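Search this site Go
Type and press enter

We use cookies to remember that you have already seen this notice. Accept. Manage. Sign up for the Tellaneo newsletter.

Saturday, August, before breakfast

Woke at six with the firm idea that I would deal with the linen cupboard. I don't know where these ideas come from. I have lived alongside that cupboard for years on the understanding that I don't open it fully and it doesn't fall on me.

By half past six everything was on the landing. There was the good sheet, the other good sheet which has a burn in it, four pillowcases belonging to pillows long dead, and a tablecloth from my aunt's side of the family that could cover a small car. Also a hot water bottle cover in the shape of an owl. I have no memory of an owl.

And then the lemons. I bought the lemon fabric from Rafferty's closing down sale, which was in its third year at the time and is still going strong. The plan was kitchen curtains. I measured the window, wrote the figure on the back of an envelope, lost the envelope, and bought what I felt in my heart to be the right amount. My heart was out by a good bit. The window is 105 centimetres across and my heart had been thinking of somewhere grander, with a view of the sea.

So it has been a cloth, a cover for the ironing pile, and for one hot week a sort of blind held up with drawing pins. It has never once been curtains. I still like it though, limes and blossom and all. It is far more cheerful than anything else I own, me included.
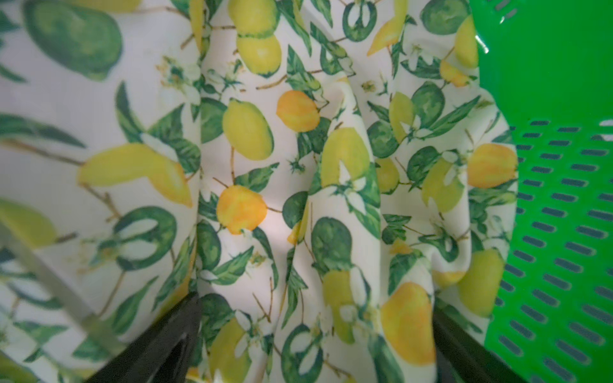 How do you get the fold marks out of cotton that has been in a cupboard for years? Damp it all over with a plant sprayer, leave it rolled up for an hour, then iron it on the wrong side while it still feels cool to the touch.

I know this because I looked it up, and having looked it up I felt I had more or less done it. Had a second coffee. The iron is an Orine, bought for its steam, and it has two settings as far as I can tell, which are sulking and Niagara. I got the good sheet done and half of the aunt's tablecloth before it went off in a huff and had to be left alone.

Mid-morning I tried the Ruder method, out of the magazine in the dentist's. You fold everything in thirds and stand it on end like books. It works beautifully for a person whose sheets have corners. My fitted sheets don't stand, they lounge. I folded one four times and each time it came out looking like something you'd find asleep in a doorway. In the end I rolled them and called it a system.

Things thrown out: the dead pillowcases, a flannel, one sock (why). Things kept for no reason I could defend in court: the owl, the burnt sheet, a bag of curtain hooks. There must be 3000 hooks in there. I had clearly been very confident about those curtains.

Lunch was toast, eaten standing up on the landing so as not to sit on the aunt.

Afternoon, got the tape measure out again. If I cut the lemons down the middle and hem both sides I would have a pair, with enough over for a cushion. I have pinned the first hem. It is straight for a good long way and then it has a think about something and goes left. From the garden you'd never see it.

Sewing machine needs a new needle. Shop shuts at five. It is ten past.

3 comments

My gran swore by a wet tea towel between the iron and the cloth. She also swore at it quite a lot.

Please don't cut it until you've washed it! I made a lovely pair for my bathroom and they shrank to somewhere above the taps.

What are you asking for the owl? I'd go to 50p.

Leave a comment
Search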